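4. Brushing down the table and the cloth

I do this bit before I even think about pinning or cutting, because crumbs and snipped threads get under the fabric and you'll feel every single one of them later (ask me how I know!). You'll want a flat wooden table, your printed cloth and a soft long-handled brush. Mine's the Juvberg, but any brush with thin bristles will do.

1. Clear the table and brush the bare wood first, going with the grain.

2. Lay the cloth out with the print facing up. If it's been folded since September, like most of mine, give it a good shake out of the window beforehand.

3. Smooth it from the middle outwards with the flat of your hand. Don't tug at the corners or the pattern goes wonky.

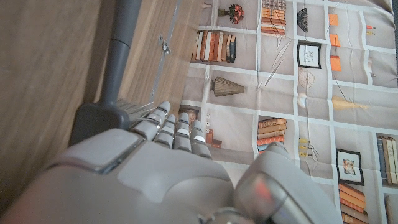

4. Now take the brush and work across the cloth in light strokes, always in the same direction. I go over it 2 times, turning the cloth round in between, and that usually gets the lot.

5. Tap the brush out over the bin and hang it up by the handle. If you stand it on its bristles they'll splay, and then it's only good for the back step.

Note: prints with small motifs hide fluff really well, so run your palm over those parts too.

Caution: never use a damp brush on a print you haven't washed yet. Tiruwork Fikre lent me a lovely Tawfik panel, 80 cm wide, and I smudged one corner doing exactly that. She was very nice about it, but I've kept a separate dry brush for fabric ever since.

Once the cloth's lying flat, go on to section 5, Marking out.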